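The Stoltach

Phone at ten past six in the morning. Encarnación had one boot on.

"Zandale Lock," she said. It wasn't open yet. Evaristo's rule, you pick up anyway.

Man's voice. A safe. His father's house, up in Illonthorpe, the house was sold, the closing was at noon and the safe was bolted to the slab and the buyer wanted it gone or open. Could she do gone or open.

"What kind of safe?"

Silence. Walking. A door. "It says Stoltach. It's gray. It comes up to my hip."

"Dial or keypad?"

"Dial."

"Don't touch it," she said.

"I've been touching it for a week."

She wrote the address on the back of a gas receipt. Koen Mertens, with an s, he said it twice. Other boot. Coffee in the cup without a lid, which she would regret at the first light and did.

The shop key stuck like it always stuck. Locksmiths, worst locks in town. She got the drill rig, the scope, the box of bits, the good stethoscope that didn't really do anything but customers liked it. Evaristo Meléndez was already in the back with his feet on the space heater, reading the binder. He read the binder like other people read the Bible. Every safe he'd ever opened, in pencil.

"Stoltach," she said. "Floor model, gray, dial."

"Old or new?"

"Father's. So, old."

He flipped pages. Licked his thumb. "I did two of those. The hardplate's a monster. You'll burn up a bit and then you'll burn up another bit." He turned the binder around. A drawing, very small, with an arrow. "There. If you drill. Don't drill."

"Closing's at noon."

"Then drill fast." He shut the binder. "Try to not drill."

She took the highway. Bad idea. Truck over on its side past the Kandasamy exit, everybody creeping along to look at it. She looked too. Paper towels everywhere, a whole ditch full. Called Mertens, said she'd be late, he said that's fine in a voice where it wasn't fine.

Illonthorpe was one of those places that used to be a farm. Long driveway. Dumpster out front, full to the top, a lamp sticking out of it. He was standing on the porch in a tie. Forty, maybe. Hadn't slept.

"It's in the bedroom closet," he said. "He built the closet around it. I think. I think the safe was here first."

Hallway with the pale squares where pictures used to be. Boxes. Somebody's handwriting on the boxes, KITCHEN, KITCHEN, DONT KNOW. The bedroom still had its bed because the bed was going with the house, he said, the buyer asked for it, who asks for a bed.

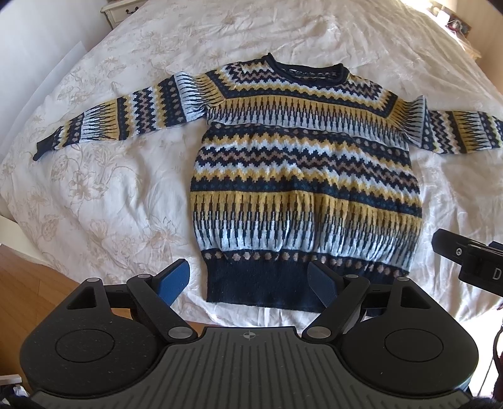
The patterned sweater, spread out on the bed.

"He wore that one every January," Mertens said. "Christmas was over and out it came. I can't put it in a box. I keep putting it in a box and taking it out."

She said it was a nice sweater. Then she got down on the closet floor, because it was ten to nine.

Stoltach, all right. Older than her. The paint worn through to metal around the dial, a bright ring, a lot of years of one man's fingers. She liked that. You don't see it on the ones at banks. She put her hand flat on the door. Cold. Tried the handle first, always try the handle. You'd be surprised. Locked.

"What have you tried?"

He had a list. Of course he had a list. Birthdays, his mother's birthday, the anniversary, the house number, the old phone number cut up into pieces. His own birthday both ways around. He'd crossed them out one at a time with a ruler.

"Which way did you turn it?"

"What do you mean, which way?"

"Left first? Right first?"

"Right," he said. "Doesn't everybody?"

"How many times around?"

He looked at her. "Around?"

So a week of nothing. All those birthdays and not one of them really tried. She didn't say it like that. She said these are fussy, you go left four times to the first number, then right three, then left two, then right until it stops. He sat down on the edge of the bed, next to the sweater, not on it.

"So it could be any of these."

"Could be. Read them to me."

He read, she dialed. It takes a while, a dial does. You can't hurry it or you overshoot and start again, and she overshot, and started again. His mother's birthday, no. Anniversary, no. Her knee went to sleep. His birthday, and he read that one slower than the rest, and she dialed it slower too, and no.

"Okay," he said.

"People don't use birthdays as much as you'd think."

"Okay."

The house number, no. The phone number, three ways, no, no, no.

Nine forty. She called Evaristo on the speaker, phone on the carpet.

"You're not drilling," he said. "I don't hear drilling."

"We're doing the list."

"Look for the number. It's written down. It's always written down. Closet frame, underside of the drawer, back of the picture."

"The drawers are in the dumpster," Mertens said.

"Who's that?"

"The customer."

"Well tell him he should look in the dumpster."

He went. Tie and all. She heard him out there through the window, things sliding. She went over the closet frame with a flashlight, top, sides, inside the door. A kid's heights in pencil, with dates, going up. Stopped at a certain point. No combination. She felt along the shelf. Dust, a shoehorn, a screw.

Then she did what she should of done first and looked at the dial again, down low, with the light from the side. Old guys cheat. They all cheat. They don't want to dial the whole thing every morning so they leave it on the third number, a hair past, and all it takes is a nudge back. Day locking, Evaristo called it, and he said it like a swear. But the kid had been spinning it for a week, so forget that. Gone.

But the ring. The worn ring wasn't even. There were little ticks, scratched in, so fine you'd take them for wear. One at 6. One up past the top, at 13. A third one somewhere on the left, she couldn't make it out, the paint had gone right through. Somebody with bad eyes and a nail.

Mertens came back with a drawer under each arm and coffee grounds on his shirt. Nothing on the drawers but old tape.

"Did he have trouble seeing?"

"At the end. He wouldn't say so. He'd hold the mail out like this." He held his arm out, and then kept it there a second too long.

"Sit down," she said. "I've got two out of three."

Two numbers and you don't know the order. So six ways to put it together and every number on the dial for the missing one, but the tick was on the left side so call it a third of the dial. Every other number was good enough, these old wheels have slop. She did it on the gas receipt. It was not a great afternoon but it was a morning. Nearly eleven now. His phone buzzed and buzzed. The buyer, Baltasar Esteban, and then Baltasar Esteban's agent, a Thịnh Khương, who was very polite and wanted to know if the item in the closet was still an item in the closet.

"Tell him yes," she said. Four left. Three right. Two left. Stop. No. Again.

"He says they can push to one."

"Tell him thank you."

Again. Again. Her coffee was in the truck. She thought about the drill, she did, it was right there in its case and the hardplate was only steel. Invoice would be bigger too. Evaristo would ask and she'd have to tell him.

Mertens talked. People do, when your back's to them. He said he hadn't been up here enough. He said his father used to send him off to brush his teeth before he opened it and he'd stand in the hall with the toothbrush and listen to it click. He said he always figured there was money. Then he figured guns. Then he got older and didn't figure anything.

"What did it sound like?" she said.

"What?"

"From the hall. Was there a long part?"

He thought. Really thought, eyes shut. "Long at the start. He'd go around and around and then it was just barely anything. Tick, tick. Then long again."

Just barely anything. So first number and second number close together, when you took off the turns. 6 and 13, or 13 and 6. She scratched out most of the receipt.

13 first. Four left. Three right to 6. Two left, and start at the bottom of the worn part, and work up.

She was on the eleventh or twelfth try, cramp in her hand, when the dial went right and didn't go around. Just stopped, soft, like a drawer hitting its felt.

"Mr. Mertens."

He didn't get up.

"You want to do the handle?"

"You do it," he said. Then, "No. Wait."

He got down on the floor next to her, in the good pants. The handle needed his weight. It went over with a clunk and the door came out an inch by itself.

Top shelf, an envelope from the bank, $2,000 in it, and the deed to something that wasn't this house. Under that, a cigar box. Under that, a toothbrush. A kid's one. Still in the package, price sticker on it.

He picked that up first.

She got her tools together. Took her time with the case, the snaps on it are loud. From the bedroom door she said she'd write up the number for the new people, and did he want the ticks buffed out, it'd be quick, some buyers are particular.

"Leave them," he said.

His phone again, on the bed. She picked it up off the sweater's sleeve and it said Khương, so she answered it.

"It's open," she said. "Give him till one."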